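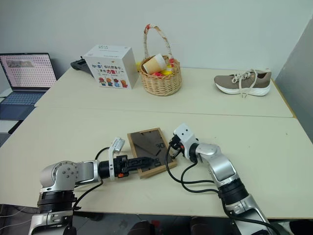 The Plunholm frame in light wood with the smoky pane, laid flat on a cream tabletop. A woven basket with a fabric-wrapped handle stands toward the wall.

FOR RELEASE IN DECEMBER

Plunholm Brings Out a Picture Frame for People Who Have Not Picked the Picture Yet

Polten Housewares will start selling the Plunholm, a wood-bordered picture frame with a dark, see-through pane, in its own shops and through the online store Vendeo this December. It is the company's first new frame in five years. The previous one was oval and is still available, in quantity, at a considerable discount.

The Plunholm is a plain rectangle. It has a light wooden border and a pane tinted the color of weak coffee with the lights off. Whatever sits behind the pane shows through faintly, so a vacation photo gains a certain mystery and a school portrait gains a few years. Polten tested clear panes as well. Shoppers in the trial said they looked like picture frames, which the design team took harder than it should have.

"We kept hearing from customers who had bought a frame, put it on a shelf, and left the paper insert in it," said Damián Beltrán, head of design at Polten. "Some of them had become fond of the insert. One man had the price showing. With a smoky pane you can put off the decision for years and it still looks like you meant it."

The Plunholm can hang the long way or the tall way, or lie flat on a table, where it will collect keys. It comes with two hooks, one of which most households will need. The backing slides out from the side and is held by a single clip, replacing the bent metal tabs on earlier Polten frames that the company's customer service staff refer to by a name not suitable for a press release.

Polten made a first run of 1,920 frames at its workshop, where Ryszard Marciniak has run the wood bench since the oval years. Each border is sanded by hand and left pale. Darker stains were tried over the summer and one of them, a sort of plum, got as far as a sales meeting.

"The corners took the longest," Marciniak said. "You can hide a bad corner under dark paint. On pale wood everybody sees it, including my wife, who has two of the early ones in our hallway and has pointed out both bad corners. Those were fixed before we started the main run. Hers were not."

Buyers should know that the pane shows fingerprints. Polten includes a small gray cloth in the box and recommends using it, then standing back a little. Glass cleaner is fine if sprayed on the cloth. Sprayed on the pane, it runs down behind the border and stays there, and the company would like to stop getting letters on the subject.

The Plunholm will be joined in the spring by the Fakir, a narrow wall shelf with a row of short wooden pegs along its top edge to keep frames from sliding off. Early visitors to the showroom asked whether the pegs were sharp. They are rounded, and the name was chosen before anyone asked.

Price and availability

The Plunholm costs $50 for one frame. A gift-wrapped version costs $60, the extra going toward paper, ribbon, and someone at Polten who is good at corners of another kind. Vendeo will take orders from 9 a.m. on the opening day of sales. Frames can be returned unused within the usual period. Frames returned with a picture still inside will be held at the shop for pickup, as the drawer is getting full.

Shops that want to carry the Plunholm can ask for a sample through the Polten trade desk. Samples ship without a picture. Please do not write in to report it missing.

About Polten

Polten Housewares makes frames, shelves, hooks, and a letter rack that has outsold all of them. The company designs its products in-house and sells them through its own shops, independent stores, and Vendeo.

Press contact

Damián Beltrán, Polten Housewares, design office. Product photos and loan frames on request. Mornings are best.

###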